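Mar 19, 2018

# Reltis sim kit – gallery and quick notes

Quick one, writing this between two other jobs. We've had the Reltis package at Birora since last month: a gripper model, a set of small-object tasks, the scene editor, a year of updates. Ognjen Nikolovski asked for a page people could skim before the April renewal. So, skim away. Longer write-up maybe later, depends on Zinash and how her month goes.

Some background for anyone outside the group. We do pick and place for desk-sized stuff – pens, caps, tubes, little boxes. Before this we had the Dimitriou package, fine for big parts, useless for thin ones. Everything thinner than a marker slid through the fingers or shot off the table. Eleni Kelmendi kept a folder of the worst ones. Very funny, no help at all.

## Setup

Install took most of an afternoon. The manual says 30 minutes. The license server wanted a port that our IT had closed, then a second port, then a restart. Juraj Danko got it going in the end. If you're on the older graphics drivers, update first, you will save yourself a headache.

The object library has 200 items in it. Good names, decent search. Scaling is in millimeters all the way thru, thank you. Mass and friction are set per object and you can edit both without reloading the scene. That last bit alone sold Mimoza Ristić on it.

What's not so good: the task list. 18 tasks ship with the base license and a lot of them feel like the same task with a new object. Stacking is missing completely. You can build it yourself in the editor, we did, but at this price I'd expect it in the box.

## The pen task

This is the one we care about, so it gets the space. Long thin object, clip on one side, rounded barrel. Nasty for contact. We ran it with default friction first, then our own numbers.
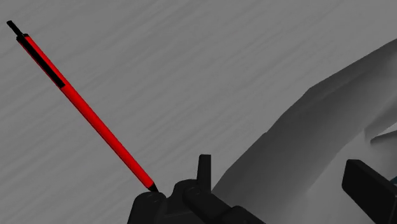 *Pen task, close in. Red barrel, black clip, writing tip down at the gripper.*

Materials are plain, mostly greys, with some streaky texture on the tabletop. Fine by me. The red pen stands out well against all that and Eleni's color filter needed no tuning, first time ever. Curved parts go a bit faceted up close – see the big light grey shape on the right. Doesn't bother us. If you want pretty renders for a brochure, look elsewhere, Ukier does nicer lighting but costs more and the contact model is weaker imo.

Batch of 80 runs overnight, default settings, one desktop. No crashes. With the Dimitriou package we'd lose a few every night and nobody could say why. Logs come out as plain text, one file per run, readable without their viewer. Small thing but I want to give credit.

Contact on thin objects is the real upgrade. Pens roll when they should roll. The clip counts as its own shape in the collision settings, so you can switch it off and see what changes. Zinash spent a whole day on that and came back with a different finger spacing then the one we'd been using for a year. We're keeping hers.

## Gripes, in no order

- Camera presets don't save with the scene. You set them again each time. Maddening.
- Undo goes back one step in the editor. One.
- Finger width can be changed but the finger pads can't, not without the pro license.
- Help pages are searchable only by exact word. Try "grip" and you get nothing, try "gripper" and there it all is.
- Export to our own planner needs a small script. Juraj wrote one, ask him for it, he'll pretend to be busy.

## Support

Emailed twice. First reply same day, useful, from somebody who had clearly opened our file. Second one took more than a week and pointed me to a help page I'd already linked in my question. So, mixed. Phone support is pro only.

## Would we renew

Yes, base license, one seat more than now. Pro isn't worth it for us unless the pads thing gets urgent. Mimoza disagrees and has asked for a quote, will add the number here when it shows up.

If your parts are bigger than a shoebox, stay with what you have. For pens and tubes and other fiddly stuff I'd pick Reltis over the two others we tried, even with the undo situation.

Scene files are on the shared drive under reltis_pens, read the notes before you change friction. Corrections to me or Ognjen. More pics after the April update, tube task probably next.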